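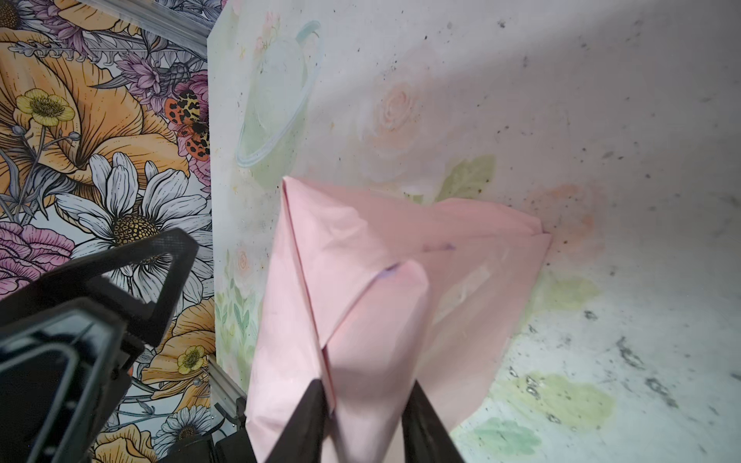

Wilma Cruickshank thinks I am making a fuss over nothing. She wrote after my February column to tell me that a shop which wants to charge for wrapping a present is entitled to, and that anyone who minds can buy a roll of paper and do it at home. She added that she has wrapped her own parcels for 60 years and never needed help from a girl behind a counter.

I have no quarrel with most of that. My complaint was a narrower one and I put it badly, so I will have another go.

Until last year there were two shops in Moffat where you could buy a small thing and have it wrapped while you waited. One was Brikwood, which sells kitchen goods and candles. The other was the stationer's. You paid for your jug or your pen, somebody asked if it was a present, and if you said yes they reached under the counter for the paper. It took a few minutes. If there was a queue, the queue waited.

Brikwood now charges £3 and asks you to come back in the afternoon. The stationer's has stopped altogether and sells gift bags by the till.

The gift bag is what I object to. It is a poor sort of wrapping. The person receiving it can see the present from above, so a sheet of tissue is pushed in on top, and the tissue falls out when the bag is handed over. There is nothing to undo. Children dislike them, in my experience, and old people are left holding a bag with string handles that they feel they ought to keep. My sister has a cupboard full of them. She gives them out again at Christmas and most of them come back by the following one.

People say the bag saves time, and it does. I wrapped a teapot last month and it took me 14 minutes, including the time spent looking for the end of the tape. The spout came through the paper and I had to start again. A teapot is a bad shape. So is a football, and so is anything from a garden centre. I don't claim any skill at it, and the result looked like a parcel that had been sat on.

But the woman I gave it to turned it over a couple of times before she opened it, and tried to guess. You don't get that with a bag.

There is also the matter of waste, which two other readers raised. Plain paper can usually go in with the recycling once the tape is off. The shiny sort often can't, and neither can most of the bags, which tend to have a coating and a cord and sometimes a bit of ribbon glued on. The usual reply is that bags are used again. Some are. I would like to know how many go round more than twice before the corners split.

I asked at Brikwood why they had changed. The answer was staff. They used to have two people on through the week and now they have one, and one person can't wrap a vase and mind a till. I believe that. Jean Strachan, who ran the stationer's before it was sold, told me she reckoned wrapping as part of the price of the thing, like the light bill. She bought her paper in long rolls from a firm called Testano and made a roll last as long as she could. The new owners see it as an extra, and extras have to pay for themselves.

I can't say they are wrong about the sums. A shop in a small town doesn't have much to spare, and I would sooner have it open without wrapping than shut. What I would ask is that they keep a roll and some tape at the end of the counter and let us do it ourselves. Charge for the paper by the sheet if need be. The library used to do this in December, on the table by the large-print books, and people managed.

Mrs Cruickshank will say that I could do the same in my own kitchen. I could — and I will, as soon as I find the scissors.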